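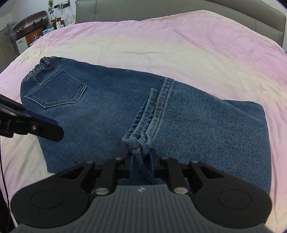 # Unit 4: Denim - Reading, Folding and Storing Jeans

Household Textiles, evening section. Please bring this handout back in January, as we will be writing on it again when we get to mending.

Welcome back, everyone. I know some of you signed up for this course because of the wool unit, and I promise the wool is coming, but I have a soft spot for jeans and I would like us to spend a proper evening with them. Most of us own several pairs, wear them more than anything else in the drawer, and have never really looked at how they are put together. Once you have looked, the folding gets a good deal easier - the seams more or less tell you where the fabric wants to go.

## 4.1 Before you fold: get to know the garment

Lay the jeans on a bed or a wide table, back side up. A bed is perfectly fine for this and is what most of you will be using at home. Smooth the sheet first, or you will be chasing its wrinkles as well as the ones in the denim.

Start at the waist. Jeans come with two broad kinds of waistband, and you will want to treat them a little differently:

- **Flat waistband.** A straight, stiff strip with a button or a snap. It makes a nice firm edge to fold against.
- **Elasticated waistband.** Gathered and puckered all the way along, or sometimes only at the back. It curves when you lay it down and will not sit in a straight line however much you scold it. Let it curve. If you stretch it flat and fold quickly, it springs back and pulls the top of the stack crooked.

Next, the back patch pockets. The classic shape is a pentagon, with a point at the bottom, sewn on with double rows of topstitching in a lighter thread. The top edge is turned over and stitched down in a band so that it doesn't fray where your hand goes in and out. Run a finger along it. You will feel the extra thickness, and you will understand why a fold placed right across a pocket never wants to stay shut.

Then find the **flat-felled seam**, which you will recognize by its two parallel lines of stitching. The raw edges are tucked inside each other and sewn down, so there is nothing loose to unravel. It is strong and lies fairly flat, but it is still several layers of cloth, and I like to use it as a guide line when I'm squaring up a leg.

Last of all, turn back a hem and look at the inner side of the denim. It is usually paler than the outside. In most denim the lengthwise threads are dyed and the crosswise ones are left white or nearly so, and the weave brings more of the white to the back. We will pass the magnifiers around for this. Please don't skip it, even if you've seen it before!

## 4.2 The basic fold

This is the one I would like everybody comfortable with by the end of the evening.

1. Empty the pockets. Yes, all of them.
2. Hold the jeans by the waistband and give them one good shake.
3. Lay one leg over the other so that the back pockets face out. Line up the hems first, then the waist.
4. Tuck in the little triangle that sticks out at the seat.
5. Smooth from the waist down toward the hems with a flat palm.
6. Bring the hems up to just short of the waistband. Leaving a small gap keeps the thick edges from piling up on each other.
7. Fold in half again, or in thirds if your drawer is shallow.

The folded edge should be straight. If it isn't, open the last fold and smooth again. There is no need to go all the way back to the beginning, which I see people do every term and which makes them cross.

## 4.3 When the fabric bunches

Bunching in the middle is the most common trouble. The cloth rises up into ridges and little tubes, all running together toward one point, and there you are with something closer to a paper fan than a folded garment. Often it comes from picking the jeans up by a pinch in the center and setting them down again by that same pinch.

To clear it, let go completely. Put one hand flat on either side of the ridges and draw your hands apart, gently, along the bed. If a hem has been caught up in the folds, ease that out first, and the rest usually follows. Pulling on a single layer tends to twist the one underneath.

Heavier denim holds a ridge longer than a light one does. If you have the Prerneck workbook from last term, the chart of fabric weights at the back is worth another look, though we won't be tested on it (we won't be tested on anything, so please relax).

## 4.4 Drawer or shelf

Both work. I file mine upright in a drawer, with the folded edge on top, and I can see each pair at a glance. On a shelf, turn the folded edges toward you and keep the stack low enough that you can lift out the bottom pair without a landslide. If the pair has an elasticated waist, put it near the top, where it isn't being squashed.

Closet rods are another matter. Folded over a hanger, jeans take up a surprising amount of room, and a thin wire hanger leaves a crease across the knees. If you do hang them, choose a hanger with a thick bar.

## 4.5 Practice for next time

- Set aside 40 minutes at home, with some music on if you like.
- Fold each pair you own by the basic method, then refold your least cooperative pair in thirds and note which version sits better.
- Find one flat-felled seam and sketch it, 200 percent of life size. Pencil is fine, and nobody is grading the drawing.
- Read the denim chapter in the Plaltlow course reader, starting on page 115.

Bring one pair of jeans to the next session, preferably with a worn hem. Thread and needles will be in the cupboard by the door, and the kettle will be on from 6:30.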